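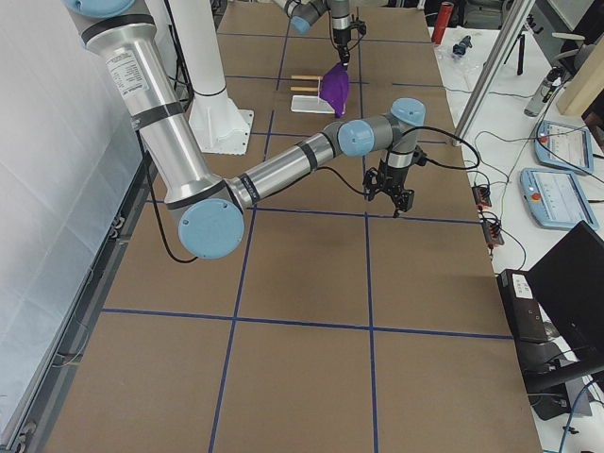
Why should a small town pay to keep its sky dark? A dark sky belongs to everyone who lives under it, and once it is lost, most people do not notice what they are missing.

I moved to Drindham from a big city, and I had never seen the Milky Way before. I was 17 years old when I read my first book on astronomy, so for a long time the stars were for me something printed on paper. In my first winter here I went out one evening to bring in some firewood, and I stood in the yard until my hands hurt. I could see the Pleiades without trying. I could even find the Andromeda Galaxy, a small gray spot, after Leen Aoun from the astronomy club explained to me how to look a little to the side of it.

Now the town wants to replace the street lamps on the hill road. The plan has 179 new lamps, made by Zastex, and they are very white and very bright. I understand the wish. The old lamps are weak, and in March the road is icy and people are afraid to fall. I do not want anybody to fall. But light that goes up into the air does not help a person who is walking on the ground, and in the present plan the lamps have no shields at all.
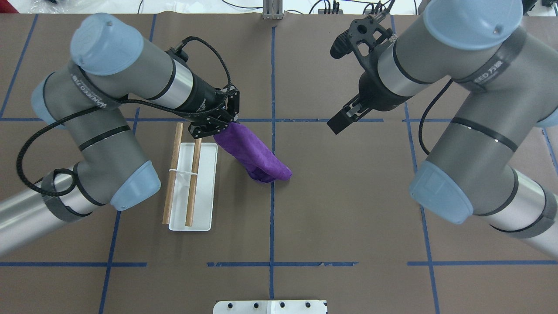 A gripper holding a purple cloth above a taped table.

My neighbor Anas Mahasneh disagrees with me, and he is a serious man, so I want to answer him seriously. He says that a telescope in orbit sees better than any of us, and that the pictures are free for everybody. Why should a town worry for a few people with tripods? It is true that the pictures from space are wonderful, and I have one on my kitchen wall. Still, a picture of the sea does not make me feel that I have been swimming. The light that enters my own eye from Andromeda has traveled for more than two million years - I think it is a pity to stop it in the last few seconds with a badly made lamp.

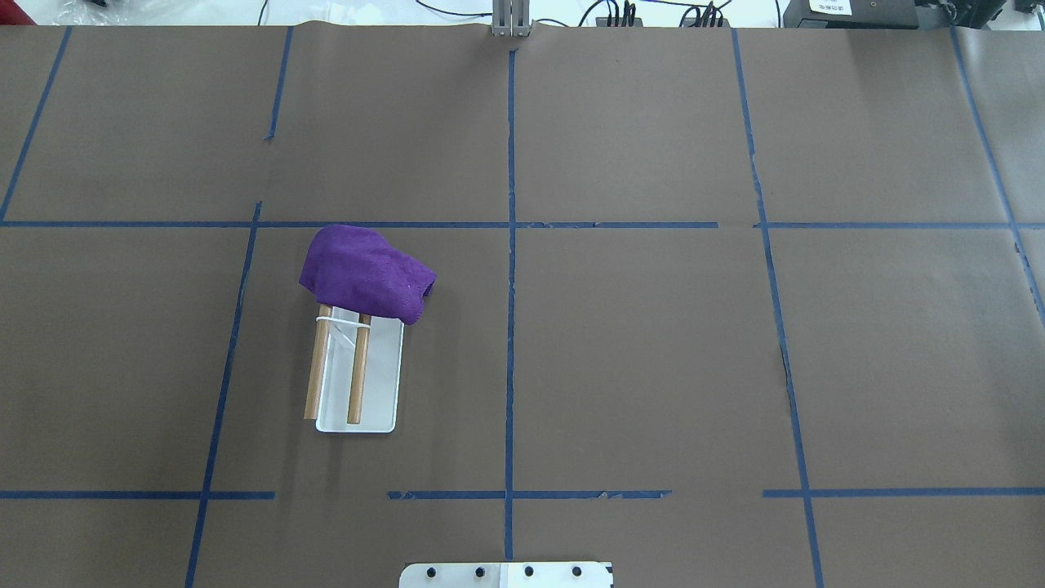 There is also the question of money, and on this point I think Anas and I are closer than he believes. The village of Satow put shields on its lamps and turns half of them off after 11 at night. The shields added 5 percent to the price of the project, and the electric bill went down by 15 percent. Our council could ask for the same thing. It could also ask for a warmer color, which spreads less in the sky and is more pleasant for the people whose bedrooms face the road.

The Habte meadow, where the club puts its telescopes, lies just behind the last curve of that road. In August, children come there with blankets to watch the Perseids, and some of them stay awake past midnight for the first time in their lives. I would ask the council members to walk up there once before they vote, without a flashlight, and to wait 20 minutes until their eyes are ready.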